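Tulholm Forest Trail, progress report, February 2001

Thank you all at Dokidus for your patience over the winter, and for the second payment, which arrived just when we needed it!

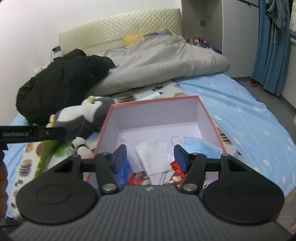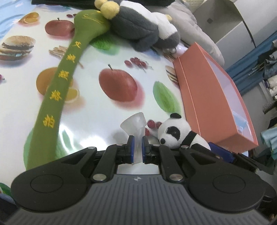

We have now cleared 2 miles of the path from Jaslow up to the old cedars, and 31 of the new steps are in. The creek crossing is slower going — the bank slipped again after the rains, so Msimang will reset the footings in March. We still owe you receipts for 200 feet of handrail, and those will follow with the next report.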